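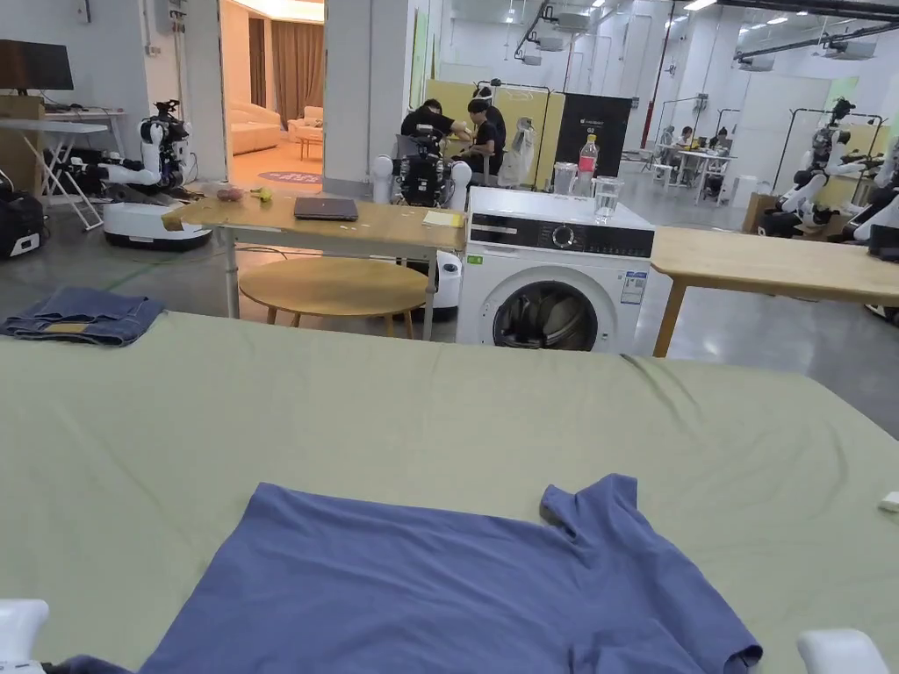 Gulport Residence Services
Building Systems Support
Ticket: Discolored cold water, intermittent, Skorkberg House
Category: Plumbing / domestic supply
Priority: Raised from Standard to High on second report
Status: Resolved, under observation
Opened: May 13, 2020

Reported issue

Residents on the lower floors of Skorkberg House report that cold water runs yellow to light brown for a short period when a tap or appliance is first used in the morning. The color clears if the water is left running. Hot water is reported as normal. There is no unusual smell. One household reports faint tan marks on light laundry after a morning wash. The same household reports that loads started in the evening come out clean.

Initial response, help desk

The reporting households were advised to run the kitchen cold tap until clear before drinking or cooking, and to postpone washing light fabrics until further notice. Households were asked to note the time of day, which taps were affected, and whether the hot tap showed any color. They were also asked whether other work had taken place in the apartment during the previous week. No such work was reported.

The help desk checked for open tickets at neighboring buildings. There were none. The water utility's notice page showed no main break or planned interruption for the district. Seasonal hydrant flushing had been carried out in March and had produced two short complaints at the time, both closed without a visit. Those tickets have been linked to this one for reference.

Entry 1, first site visit

The technician attended before residents were generally up, in order to sample water that had stood in the pipes overnight. Samples were drawn from the incoming main ahead of the building valve, from the outlet of the sediment filter, and from the cold tap in the ground floor utility room.

Sample ahead of the building valve: clear.
Sample after the filter: slightly yellow, with fine particles settling on standing.
Sample at the utility room tap: visibly brown at first draw, clearing after a short run.

The result placed the source inside the building, downstream of the main valve. The filter housing is an Oson whole-building unit installed by the previous contractor. Static pressure at the gauge ahead of the filter was 45 psi. Pressure after the filter was noticeably lower with one tap open, which indicated a partly blocked cartridge.

The maintenance label on the housing had no entry for the last scheduled change. The asset record shows the change as completed. The discrepancy was passed to the records desk and is dealt with under Entry 5.

Entry 2, cartridge replacement

The building supply was shut off after written notice to all households. The cartridge was removed and found to be heavily loaded with rust-colored sediment. The housing bowl was cleaned, the seal replaced, and a new cartridge fitted. The supply was restored slowly to avoid disturbing deposits in the riser.

All ground floor taps were run for 17 minutes, starting at the point nearest the main and finishing at the farthest. The aerators in the utility room and the shared kitchen were removed, rinsed, and refitted. A small amount of grit was found in both.

Pressure after the filter was restored to within normal limits. Water at all tested points was clear. The ticket was placed on hold pending the next morning's report.

Entry 3, second report

Two households reported light discoloration the following morning. It was fainter than before and cleared faster, although the fact that it had returned meant that the filter was not the only source. Priority was raised to High under the repeat report rule.

The help desk asked whether either household had an inlet screen on its washing machine that had not been cleaned. Fine sediment collects at the screen and can be released into the drum when a valve opens sharply. Residents often take this for a fault in the machine. In both cases the screen had never been removed.
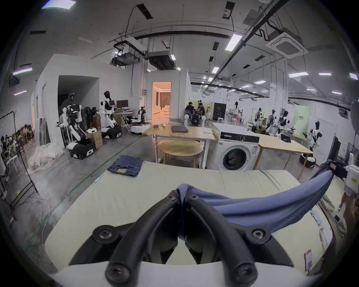 Blue-gray garment held over the work table, with a front-loading washing machine beyond.

Instructions for cleaning the inlet screen were sent to all households in the building. They are repeated in this ticket so that the help desk can copy them into future replies.

Switch the machine off and unplug it. Close the cold water valve behind it. Place a shallow tray or an old towel under the connection. Unscrew the cold inlet hose by hand where possible. The screen is a small cap of mesh seated inside the inlet on the machine. Pull it out gently with flat pliers and rinse it under a tap, using a soft brush if needed. Do not pierce the mesh. Press the screen back in, reconnect the hose, open the valve slowly, and check for drips. Run a rinse cycle with the drum empty before the next load.

Residents who are not comfortable moving their machine may request a visit at no charge. Requests should quote this ticket so that they are not entered as appliance repairs, which are billed separately.

Entry 4, second site visit and inspection of the riser

The technician inspected the exposed section of the cold riser in the service cupboard. The lower section is galvanized steel and dates from the original construction. The upper section was replaced in copper during a later renovation. The joint between the two had no dielectric fitting, and there was scale and light corrosion on the steel side. A short dead leg remains below the joint, where a branch to a former garden tap was capped and not removed.

Water standing in the dead leg overnight is considered the most likely source of the remaining color. This agrees with the morning pattern, the absence of color in hot water, and the clear sample ahead of the main valve. It also explains why the lower floors were affected first.

Hardness at the utility room tap was measured at 125 ppm, which is moderate and does not call for treatment. No further testing of hardness is planned.

Work was quoted by Mathebula, the plumbing contractor on the current framework. The quotation covered removal of the dead leg, replacement of the corroded steel section up to the joint, and installation of a dielectric fitting. The price came to less than 1,000 dollars and could therefore be approved at district level without a second quotation. Approval was given the same day.

Entry 5, contractor work and record correction

The contractor completed the work in one visit. The removed section was retained for inspection and showed rust buildup on the inside wall, heaviest near the cap. The riser was flushed from the bottom upward, and the taps on each floor were then run in sequence. Samples taken at the filter outlet, the utility room, and the highest apartment were clear.

The records desk confirmed that the cartridge change shown as completed had been entered against the wrong building. The asset record for Skorkberg House has been corrected. The other building has been placed on the list for an early check – its label shows a change that its own record did not contain, and the two must be reconciled before the next cycle.
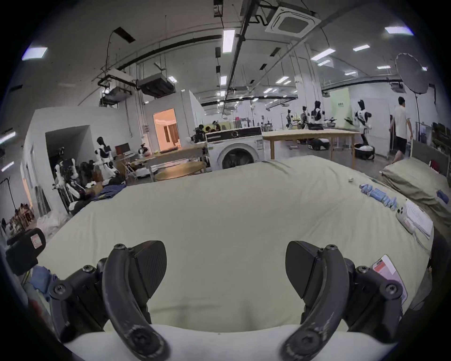 Discoloration of laundry after a supply disturbance is caused by iron particles that settle in the fabric during the wash. Residents should not use chlorine bleach on suspected rust marks, as it can set the stain and make it permanent. Affected items should be kept damp and washed again in clear water with a rust remover suitable for the fabric, following the product label. Items should not be tumble dried until the mark has gone. Particular care is advised with bedding, where marks show easily and the article is costly to replace. A puffy duvet in a pale color, such as the sage-green one on the bed, should be held back until a smaller white load has come out clean, and should then be washed separately if its care label permits machine washing at all. Claims for damaged articles must be sent with the date of the wash and a photograph of the mark, and are handled by the claims desk outside this ticket.

Entry 6, observation period

Morning reports were requested from all households that had raised a complaint. All replied. No color was reported on any morning after the riser work. One household reported spluttering at the bathroom tap, which was attributed to trapped air and ended after the tap had been run fully open for a short time.

The household that had reported tan marks confirmed that its light laundry was coming out clean, including loads started in the morning. It did not wish to submit a claim.

Resolution code

Internal pipework, corrosion at mixed metal joint, with blocked filter cartridge as contributing cause.

Notes for help desk staff

When discolored water is reported, ask first whether the hot supply is affected. Color in hot water only should be routed to the heating team. Color in cold water only should be routed to plumbing, with a request for a first draw sample. Do not advise residents to call the utility until the sample ahead of the building valve has been taken.

Do not close a ticket of this type on the day of a cartridge change. It must stay on hold until at least one morning report has been received.

Open items

Early check of the filter in the second building: assigned to plumbing, pending.
Survey of other buildings with galvanized lower risers: requested from asset management, no date set.
Revised label for Oson housings, with space for the building name: sent to the print room.
Linked tickets from March: to be reopened and recoded under the same cause.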